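Draft shielding on the Abernathy branch line

I spent most of August rewriting the timetable parser for my local bus network, and the part that took longest was the transfer table. The feed covers two operators, Maltton and Seltow, which share the interchange at Lusavden. Each publishes its own stop list. Maltton has almost 400 stops in its file and Seltow has 300, and the overlap is keyed differently in each.

My first attempt matched stops by name. This fails on Abernathy, where both operators use the same name for stops on opposite sides of the rail cutting. The router then offered a two-minute transfer that takes seven on foot.

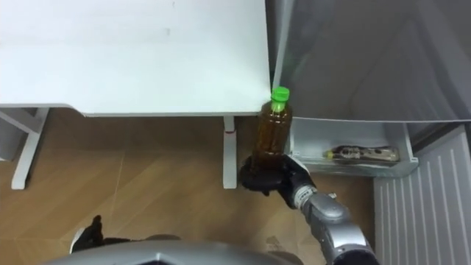
Matching by coordinates is better but needs a radius. A small radius misses bus bays that belong to one interchange. A large one brings the Abernathy error back. I ended up with a small radius plus a manual override file, which is plain text, one pair per line, with the walking time in minutes.

The override file is read last, so it wins over anything computed. Blank lines are skipped. A pair with a time of zero is treated as a blocked transfer.
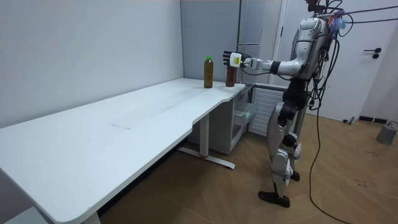 The long white desk, with a robot's arm extended toward it.

Trips after midnight are still wrong. Seltow writes them as 24:10 and Maltton as 00:10 on the following service day. The parser accepts both, but the sort order puts the Maltton trips first. I will fix that before touching the fare zones.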